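About Vodlow College

Vodlow College is an independent adult education college in the market town of Clostport. It offers part-time courses in languages, bookkeeping, local history, music and the domestic crafts to residents of the town and the surrounding parishes. The College has no entrance examination. Any person aged 18 or over may apply for any course, save for the small number of advanced classes in which an earlier stage must have been completed.

In the last academic year 1,035 students were enrolled across the three terms. The youngest had just left school and the oldest had taken part in College classes for more than four decades. Most students attend on one evening each week, although daytime study has grown steadily and now fills the greater part of the timetable on the ground floor.

Our history

The College began as a reading room, opened by the Plarkent Benefit Society for the use of its members and their families. The Society provided newspapers, a fire and a paid lecturer during the winter months. Classes in arithmetic and letter writing were added at the request of the members, and when the Society was wound up its remaining funds were placed in trust for the education of adults in Clostport. The trust deed still governs the College, and a copy may be read at the enquiry office on request.

The present building, on Plarkent Row, was bought by the trust after the reading room became too small. It had served as a corn merchant's office and store. The former store is now the hall, and the counting room on the first floor houses the College library, which holds 4,000 volumes and a collection of parish maps. Students may borrow up to six books at a time. Maps may be consulted in the library only.

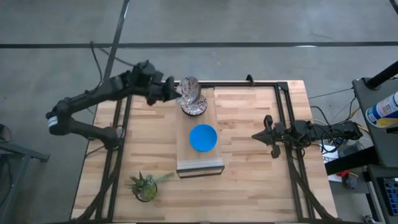

Prospectus, page 25

Teaching and learning

Courses are taught by 25 tutors, all of whom are employed directly by the College. Each tutor holds a recognised teaching qualification or is working towards one with the College's support. Class sizes are kept low. A language class will not normally admit more than 14 students, and the practical classes are smaller still.

The College follows a three-term year. Terms begin in September, January and April, and a reading week is observed in November, during which no classes are held but the library remains open at its usual hours. Students who miss a class through illness or family duties may ask their tutor for the notes. Fees are not refunded for single absences.

Certificates of attendance are issued on completion of every course. Where a course leads to an outside examination, the examination fee is charged separately and must be paid by the date given in the joining letter. The College does not set homework in its leisure courses, although tutors may suggest further reading.

The Matić Bequest

In recent years the College has been able to widen its provision in music through the Matić Bequest, left by a former student of the evening piano class. The income from the bequest pays for the tuning and repair of the College's instruments and supports a series of free lunchtime recitals held in the hall. Programmes are displayed in the entrance lobby and seats cannot be reserved.

The bequest also provides help with fees. In the last academic year 376 students paid a reduced fee or no fee at all. Applications are considered in confidence by the Principal and need not be renewed each term. A form may be obtained from the enquiry office or sent by post. 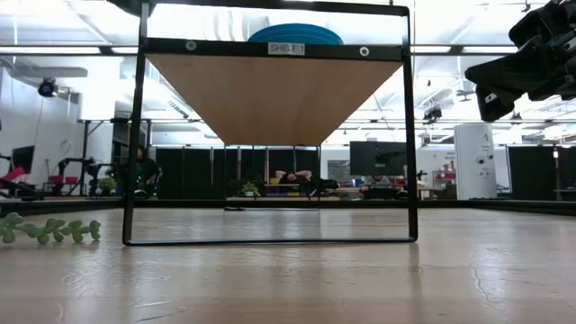 Shelf 1, with its label on the crossbar.

Governance

The College is governed by nine trustees, who meet once each term. Four are appointed by the trust, three are elected by the students and two by the tutors. Elected trustees serve for three years and may stand for one further term. The minutes of each meeting are placed in the library once they have been approved.

The day-to-day direction of the College rests with the Principal, Samer Nseir, who joined as a tutor in Arabic and was later head of languages. He is assisted by the Registrar, who is responsible for admissions, fees and student records, and by the Librarian.

Students who wish to raise a concern should speak first to their tutor. If the matter is not settled, it should be put in writing to the Registrar, who will reply within ten working days. A decision of the Registrar may be referred to the Principal.

Visiting the College

The enquiry office is open on weekdays during term from half past nine until seven, and until four o'clock during vacations. Prospective students are welcome to sit in on one class free of charge, with the agreement of the tutor. The main entrance is on Plarkent Row. Step-free access is by the side door in Store Lane, where a bell is provided, and a lift serves the library and the first-floor classrooms. The College has no car park. Cycle racks are available in the yard.

This page was last revised on 9 January 2024.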